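# Nuvley Touring Dance Floor

A roll-out vinyl floor for dance companies, schools and halls that need a proper surface for a few hours and the room back afterwards. It goes down on any level, clean floor and is held with tape along the joins.

## Who it suits

Most of our customers are small companies playing village halls, arts centres and school gyms. The Nuvley is soft enough to roll up in a cold van and firm enough that it doesn't ruck under a turn. It works for contemporary, ballet (flats and pointe) and barefoot styles, including those danced with ankle bells. Tap and hard-shoe Irish dancers should look at the Gouveia boards instead, as metal and fibreglass tips will mark vinyl.

It is a surface only and adds very little cushioning. If the hall has concrete under the lino, put a sprung sub-floor beneath it.

## What you get

- Reversible vinyl, black on one side and grey on the other
- Full rolls at 14 metres, half rolls at 7 metres
- A cardboard core for each roll
- 2 rolls of joining tape with every full roll
- A carry strap at each end
- Printed laying and cleaning instructions

Both sides have the same matt finish and the same grip. Black is the usual choice under stage lighting. Grey is easier on the eye in a studio with windows, and takes projected images better.

## Laying it

Sweep first, then sweep again. Grit under the vinyl shows as a bump and will wear through in time. Unroll each length fully and leave it to relax before taping – overnight if you can, an hour if you can't. Start from the front of the stage and work back, butting the edges together without overlapping them. Tape the joins first and the outer edge last.

Two people can manage a full roll. One person can manage a half roll on a good day, but please don't try it on stairs.

## Cleaning and storage

Mop with warm water and a little neutral cleaner. Don't use polish, and keep rosin off it altogether. Always roll the floor round its core and store it lying flat. A roll left standing on end will sag and go wavy at the bottom, and we can't replace it under the guarantee.

## Hire

The floor can be hired from our Ulville store. Delivery runs go out on Wednesday, and collection can be arranged on other days. The hire stock has had roughly 600 outings so far, so expect scuffs. Szymon Wasilewska looks after hire bookings and can work out how many rolls you need from a sketch of the room with the measurements on it. August fills up early with summer schools.

## Edges and markings

The outer edge is the part that gets tripped over, so finish it with wide tape and mark the corners as well. Use a bright tape on the black side. Dark things are hard to pick out on it in low light, and a black, boxy stand like the one at the far edge of the table in our photo would need its corners taped too – the small orange item on that same table is nearer the sort of colour to go for. Stustutside marking tape comes in orange, white and yellow, and lifts off cleanly if you take it up the same night.
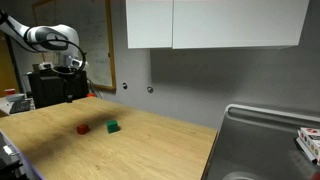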